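We use cookies to remember your settings. Accept | Manage

Filed under: Cupboards & Storage

Sorting Small Boxes on the Kitchen Table

By Rami Karaki

Every October I empty the box shelf onto a wooden table and go through it before anything goes back.
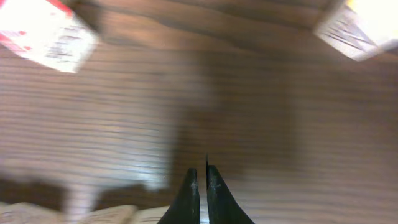

Start by giving each box its own space. When they are set well apart you can pick one up without knocking over its neighbor, and the printed side is easier to find. Turn that side up and look for the date. If it's too faint, hold the box near a window and tilt it until the glare goes off the print.

Open every box. A half-empty one can often be combined with another of the same kind, but only if the dates match. Keep the leaflet with the contents. Flatten the empties as you go. I get through over 30 boxes in an evening this way.

For the shelf itself, wipe it down and let it dry for 2 hours with the door open. Put tall boxes at the back, short ones in front, printed ends facing out. Stacks of 3 are fine. Higher than that and they slide when you pull from the bottom.

Wipe the table along the grain with a barely damp cloth afterward. Sticky spots from old price labels come off with a drop of cooking oil, left on for a few minutes. Test it underneath first.

Related tips
- Getting label glue off jars
- Shelf liners that stay flat
- What to do with a warped drawer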